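Unit 3: Continuity on a Student Film Set

Continuity means that details match between shots recorded at different times. A two-minute scene is often built from several setups, and the morning's first shot may be cut against the last one before lunch.

The class project, Renaud, has 52 scenes and 89 script pages. Each crew keeps one continuity log. Enter the following for every take:

Scene, setup and take number
Lens and camera height
Actor's hand, eyeline and position on each key word
Props handled, and on which line 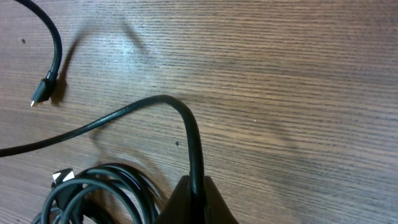
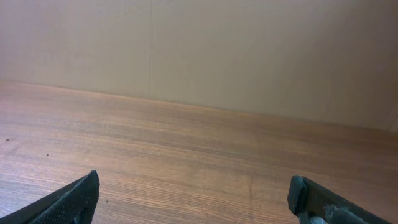 Extras are logged by group. In the Sekesel classroom scenes, each group keeps its seats until the scene is complete — a change of seat between setups counts as an error even when the faces are out of focus.

Dialogue changes go in the log at once. If an actor drops a word in the wide shot, the same word must be dropped in the close-up, or both must be shot again.

Reading: Dadilska, Set Practice, chapter 2. Bring a completed log for one scene of Renaud to the next session. Logs without take numbers will be returned unmarked.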